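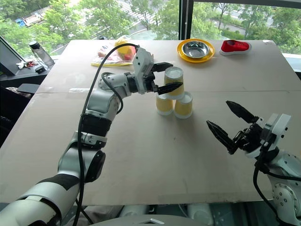
Flemness Paper Cups, Yellow with White Rim

Item no. 2891
Sold by: Starkier Party & Table

Plain yellow paper cups for cold drinks, snacks and table games. The rim has a white band and the bottom is white. No print on the side, so you can write names or numbers on them with a marker.

Pack contents: 110 cups, nested in 2 sleeves
Use: cold drinks only
Microwave: no
Dishwasher: no, single use

Stacking games

The cups stand well upside down and can be built into a pyramid. Start with two side by side and set the third on top, over the gap between them. For a bigger pyramid, add to the bottom row first. A firm, level table works best – tablecloths tend to slide. Keep a few cups back for replacements, as a crushed rim will not sit flat.

Goes with

Flemness round plates, yellow
Flitier paper napkins, white
Marciniak drink pitcher, clear lid

Ordering

Single packs ship in a padded bag. Orders of four packs or more go in a carton, which keeps the rims in better shape. Unopened sleeves can be returned within 30 days. We do not take back opened sleeves.

The sleeve wrap changed in September. The cups are the same size as before, and old and new packs can be mixed in one stack.

Questions about school or club orders go to Lena Nowicki at the order desk, extension 114.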